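Fanddale gegen Gramia, Nachtrag zum Spiel von gestern Abend. Ich fasse es in ein paar Posts zusammen, weil im Stream die letzten Minuten gefehlt haben.

Endstand 4:3 nach Verlängerung für Fanddale. 3446 Zuschauer in der Halle, zum Derby im Februar waren es 3805. Der Gästeblock war trotzdem voll.

Erstes Drittel: Gramia klar besser. 0:1 in der sechsten Minute, Schuss von der blauen Linie, vor dem Tor abgefälscht. Fanddale kam kaum geordnet aus dem eigenen Drittel. Zwei Strafzeiten wegen Beinstellens, beide berechtigt.

0:2 dann kurz vor der Pause in Überzahl. Querpass durch den Torraum, der Verteidiger steht falsch, am langen Pfosten muss der Stürmer nur noch den Schläger hinhalten. Den Torwart trifft da keine Schuld.

Im zweiten Drittel hat der Trainer umgestellt. Yakubu Akande rückte aus der dritten Reihe in die erste, dafür ging der etatmäßige Mittelstürmer auf den Flügel. Das hatte er in dieser Saison erst einmal gemacht, auswärts in Drakton, und da ging es 1:5 aus.

Diesmal hat es geklappt. 1:2 durch Akande nach einem gewonnenen Bully, Handgelenkschuss unter die Latte. Es war sein 34. Saisontor. Vier Minuten später legt er das 2:2 auf, Pass aus der Rundung in den Slot. 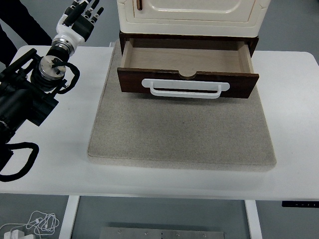
Drittes Drittel, lange nichts. Beide Mannschaften haben hinten dichtgemacht, viele Icings, viele Unterbrechungen. Gramia nahm die Auszeit schon nach zehn Minuten, was ich nicht verstanden habe.

Das 2:3 fiel dann aus einem Konter. Scheibenverlust an der gegnerischen blauen Linie, zwei gegen eins, flach durch die Schoner. Noch 239 Sekunden auf der Uhr.

Fanddale nimmt den Torwart sehr früh raus, gut zwei Minuten vor Schluss. Gramia trifft einmal von der Mittellinie den Außenpfosten. Im Gegenzug dann das 3:3 im Nachschuss. Im Stadionheft wird wohl wieder der Kapitän als Torschütze stehen, aus meiner Sicht war der Verteidiger zuletzt dran.

Lange Videoprüfung wegen Torwartbehinderung. Das Tor zählt. Gramias Bank hat sich darüber sehr aufgeregt, dafür gab es noch eine kleine Bankstrafe. Die Entscheidung kann man so treffen, der Kontakt war außerhalb des Torraums.

Mit dieser Strafe ging es in die Verlängerung. Vier gegen drei, Fanddale lässt die Scheibe lange laufen, Akande zieht vom rechten Bullykreis ab. 4:3, Feierabend.

Zur Tabelle: Fanddale bleibt Fünfter, hat jetzt aber nur noch einen Punkt Rückstand auf Drakton. Gramia nimmt einen Punkt mit und bleibt Zweiter. Drakton hat allerdings ein Spiel weniger.

Was mir weiter Sorgen macht, ist das Unterzahlspiel. Wieder ein Gegentor, wieder über die gleiche Seite. Das war gegen Drakton so und davor auch schon. In den Playoffs wird das jeder Gegner ausnutzen.

Zum Personal: Der zweite Torwart saß wieder auf der Bank, die Leiste scheint also in Ordnung zu sein. Die Nummer 17 kam im letzten Drittel nicht mehr aufs Eis. Vom Verein gibt es dazu noch nichts.

Nächstes Heimspiel ist wieder um 19:30 Uhr. Stehplatz Nordkurve ist ausverkauft, Sitzplätze gab es heute Mittag noch an der Vorverkaufsstelle. Auswärts in Drakton bin ich nicht dabei, dazu kommt von mir also kein Bericht.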